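Why Do We Roll Towels?
Folding, rolling and the air in between

By Perihan Ekinci
Updated 2025-08-30
22 shares | 13 comments

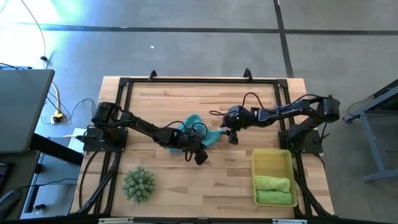

Two rolled lime-green towels in a yellow bin, with a crumpled teal cloth nearby.

A towel is a flat sheet of woven cotton. It can be stored in many shapes. The most common are the fold, the roll and the heap. Each shape takes up a different amount of room, even though the amount of cloth is always the same.

This page explains why, and how to make a good roll.

What is inside a heap?

Drop a cloth on a table and it lands in bumps and creases. Between the creases there are pockets of air. The air takes up space but does no useful job. A heap of cloth is mostly made of these pockets.

The teal cloth in the photo is bunched up in this way. The green towels have been rolled, so each has a clear, simple outline. They fit one just above the other in the bin.

Scientists use the word "volume" for the amount of space a thing takes up. Rolling a towel lowers its volume by pushing air out. It does not change its mass, which is the amount of stuff in it. A rolled towel weighs exactly what it weighed before.

What is a towel made of?

Most bath and kitchen towels are cotton. Many have small loops of thread on the surface. This kind of cloth is called terry. The loops give the towel more surface, and more surface means it can pick up more water.

Loops also act like tiny springs. When you press a terry towel they bend over, and when you let go they push back. This is why a thick towel will not stay as flat as a sheet of paper.

Some kitchen cloths have no loops. They are woven flat, and they roll into thinner tubes.

How to roll a towel

1. Lay the towel on a clean, hard surface. A table works better than a bed, which sinks under your hands.
2. Smooth it from the middle out to the edges. Look for folded corners.
3. Fold the towel in half the long way. Large bath towels may need to be folded in thirds.
4. Start at one short end. Turn the edge over by the width of two fingers and press it down.
5. Roll toward the other end with both hands. Keep your hands level. If one hand moves faster, the roll turns into a cone.
6. Stop every few turns and pull the roll gently toward you to tighten it.
7. Put the roll in its bin with the loose edge underneath.

The last step matters. The weight of the roll holds the loose edge in place. If the edge is on top, the springy loops can push it open.

Why does the roll stay rolled?

The answer is friction. Friction is a force that slows down surfaces that rub together. A towel is rough, so each layer of the roll grips the next one. A silk scarf is smooth and has much less friction. Roll one up and it will often slide open.

Fold or roll?

Folded towels make flat stacks. They suit wide shelves. The problem comes when you want the towel at the bottom, as the whole stack has to be lifted or it will lean.

Rolled towels suit bins, baskets and drawers. Each roll can be taken out alone. However, rolls are round, and round things leave gaps at the sides when they are packed together. You can see the same gaps between oranges in a box.

For a shallow bin, lay the rolls on their sides. For a deep basket, stand them on end so that every roll can be reached from the top.

Try it: the bin test

You will need one bin and several towels of the same size. First drop the towels in without folding them, and write down how many fit below the rim. Take them out. Do the test again with folded towels, then with rolled ones. Do not press down on the towels in any of the three tests - pressing would make the results unfair.

Tharindu Sivakumar's class at Curkell School ran the test last September. Rolls won in their narrow bin and folds won in their wide one.

Words to know

Crease: a line where cloth has been bent.
Friction: a force between surfaces that rub.
Mass: how much stuff is in an object.
Terry: cloth with loops on its surface.
Volume: how much space an object fills.

Odine uses cookies to remember your reading level. Accept | Settings

Copyright Odine Learning Pages | Contact us | Back to top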